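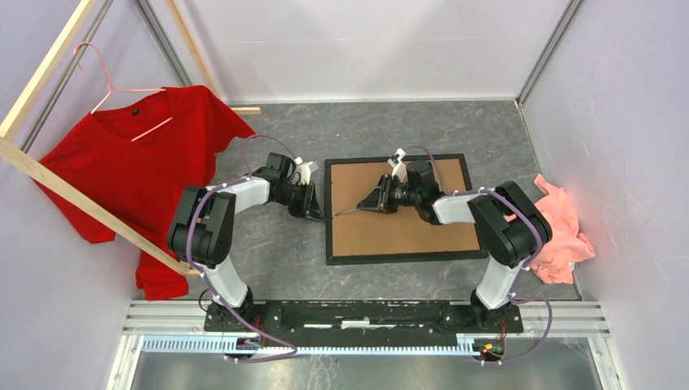 DROLLEY, February – The clothing exchange on Valtonen Street will reopen on Monday with longer hours and a new system for hanging, folding and sorting donated clothes, organizers said this week.

The exchange, known as Stiro, closed in January so its front room could be rearranged. It takes in used clothing from residents and gives it out again at no charge. Last year it handled so many bags in the weeks after the holidays that part of the stock ended up in a hallway, where shoppers could not reach it.

Under the new system, shirts and T-shirts in good shape will go on hangers and be grouped by color and size. Pants, sweaters and children's clothes will be folded and stacked on shelves. Anything that needs washing or repair will go to a separate room before it is put out.

Folded shirts have been a sore point. Shoppers pulled them from the stacks to check the size, and by early afternoon the shelves were a pile. Stiro now plans to keep only one size to a shelf and to mark the size on the shelf edge as well as on a tag pinned to the collar.

Folding will be done on flat boards so that the stacks come out the same width. A shirt is laid face down, the sides are brought in, the sleeves are turned back and the bottom is folded up twice. Shirts that will not hold a fold, such as thin knits and anything with a wide neck, go on hangers instead.

The work was paid for with a grant of $530 from the Inovlow neighborhood fund and with money from a bake sale in the fall. Most of it went to lumber, hardware and shelf labels. The hangers were donated. Stiro asked for them in its December newsletter and received 294, most of them plastic – enough that it is not accepting more for now.

The front room will hold up to 80 garments on hangers at a time. The rest will be kept in bins in the back and brought out as space opens. In the past everything was put out at once.

Opening hours will change as well. The exchange had been open two afternoons a week. Starting Monday it will be open from 10 a.m. to 4 p.m. on three weekdays, with drop-off at the side door until 3 p.m. Bags left outside after hours will not be sorted. Rain got into several of them last year and the clothes had to be thrown away.

Donors are asked to wash clothes first, empty the pockets and close zippers and buttons. Socks should be paired. Stiro cannot take pillows, mattress pads, ski boots or single shoes. Sheets and towels are welcome in any condition, and worn ones will be cut up for rags – the bicycle workshop next door uses most of these.

Each household may take 10 items per visit. Coats do not count toward the limit through the end of the winter season. A total of 189 households used the exchange last year, according to its sign-in book, and many came more than once.

There is no fitting room, but a mirror has been put up near the entrance. Items that do not fit can be brought back on any open day.

A table by the door will have spring and summer clothes in children's sizes starting next month. School uniform shirts will be kept apart from the other stock and can be set aside by phone. Winter boots will stay on the lower shelves until they are gone.

The exchange is at the corner of Valtonen and Mill, in the former dry cleaner's shop. Parking is behind the building. The ramp is on the Mill side.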